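25th June
By Folke Torvik

How to get a street tree out of your council

Pick your spot before you pick your species. In Povley the verge must be 100 cm wide, so take a tape measure and look like you mean it. Check for drains, lamp posts and neighbours who polish their cars. 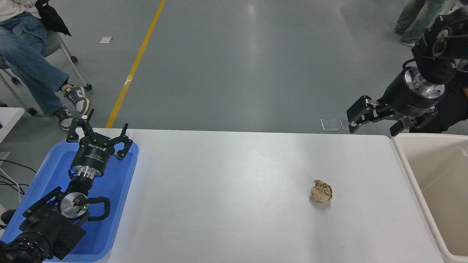
Next, write the request. Keep it to one page, give the nearest house number and say who will water it for the first two summers. My first attempt ran to 18 pages and deserved to end up like that ball of brown paper on the white table. Stellan Åberg's was four lines long — he got a lime.

Send it before October, when the planting list closes. Then wait up to 30 days for a reply, and buy a watering can.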